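Equipment > Benches and Cells > Food Handling > Dedar Assembly Bench

Search products, manuals, part numbers Go

Dedar Assembly Bench: Setup and Good Practice Guide

April
By Giuliana Condori, Applications, Fusard

The Dedar bench is a flat work surface for layered food assembly with a robot arm. It is supplied for research, training and process trials. Typical work is a burger build: bun, patty, lettuce, cheese and whatever else the recipe calls for, picked one piece at a time from holders at the sides and stacked in a tray in the center.

The pages that follow cover the practice we expect of anyone running the bench. They apply to the standard model and to the Mena variant, except where noted. They do not replace the site risk assessment. The integrator remains responsible for that document, and the bench should not be powered until it has been signed.

1. Scope of use

The bench is intended for dry runs with replica food and for supervised trials with real ingredients. Product from supervised trials is not for consumption unless the complete cell, including the gripper, has been assessed for food contact under the rules that apply at the site. Clean appearance is not evidence of suitability. Ask for the material declaration for every part that touches product, and file it with the cell record.

Replica and real ingredients must never share a session. Where a site keeps both, store them in separate closed boxes, labeled on the lid and on one side.

2. Gripping thin items

Slices give the most trouble. A patty or a bun half tolerates some error in finger position. A thin slice held on edge does not, and excess force will fold it, mark it or push it out of the fingers.

Set the closing force on the thinnest item in the recipe, then check it against the heaviest. If one setting cannot serve both, store two and call them by item name. Close at low speed, hold for 300 ms, and lift only after the grip signal is steady. Travel between pick and place should keep the slice clear of the tray wall and of anything already laid out.

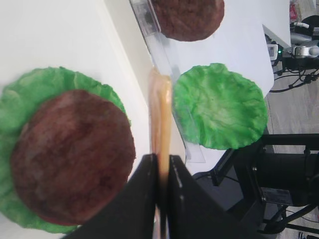 3. Holders and presentation

Items are presented upright in clips mounted on clear stands. Upright presentation leaves both faces open to the fingers and keeps the approach path the same from one item to the next. The following rules apply:

3.1 One item type per stand. The two halves of a bun count as one type and may share a clip.

3.2 Stands lie parallel, with the same end facing the tray. Do not rotate a single stand to suit one pick. Change the taught point instead.

3.3 Leave open table beside each stand for the fingers to descend. Nothing is to be parked in that area between cycles, tools and wipes included.

3.4 Inspect the clear parts for residue before every session. Residue at the raised end of a stand is easily missed under overhead light. Remove the stand, wash it, dry it and refit it. Wiping in place is acceptable only during replica work.

3.5 A stand with a cracked edge or a loose clip is withdrawn. Do not glue it. Replacement stands are ordered under part 1577.
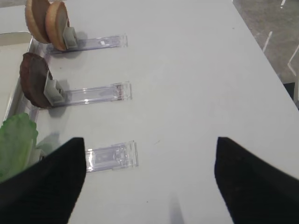

4. Access and stopping

The operator may reload stands only with the arm in a monitored stop. Pausing the program is not sufficient. On the Mena variant the reload position is fixed and the stop is confirmed by the cell controller; on the standard model the integrator must provide an equivalent.

Keep the floor beside the bench clear wherever a person stands to reload. Cables belong in the tray under the table or in covered runs. A cable that has to cross a walkway needs a ramp, even for a short trial.

Emergency stops are tested at the start of each session, with the result entered in the log before the first pick. Benedito Figueiredo in our service group reviews these logs during the annual visit and will ask for any that are missing.

5. Placing and stack order

Build from the base up and keep to the written order. Each item is placed within the outline of the item below it where size allows, or centered on it where it does not. Square slices on a round patty will overhang at the corners – this is normal and is not recorded as a fault.

The final approach is vertical or close to it, and slow. Light contact is permitted to seat a slice. Stop the descent on contact force, never on a taught height alone, as the height of a stack varies from one build to the next. The fingers open fully before the arm rises.

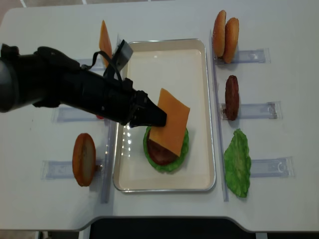 A misplaced item is left where it is until the cycle ends. Reaching in to straighten a stack is the most common breach we find in site audits, and it is treated as a safety event, regardless of arm speed. Record the fault, finish or abandon the build, bring the arm to a monitored stop, and then clear the tray by hand.

6. Records

Keep one sheet per session. It should carry the recipe name, the force settings, the operator, the stop test result and every abandoned build with its cause. Sheets may be electronic. Camera recordings are useful support for a fault entry but do not replace it, and anyone who may appear in them must be told beforehand.

Clips are replaced after 1000 cycles or at the first sign of lost tension, whichever comes first. The counter is reset by the person who fits the new clips.

7. Ordering and support

The bench ships with tray, stands, clips and a printed copy of this guide. The arm, gripper and controller are not included. Adapter plates are listed separately under Phillips Mounting Kits.

Technical questions: Kelly Brito, Applications. Spare parts and returns: Gwilym Gape, Customer Orders. Quote the serial number from the underside of the table.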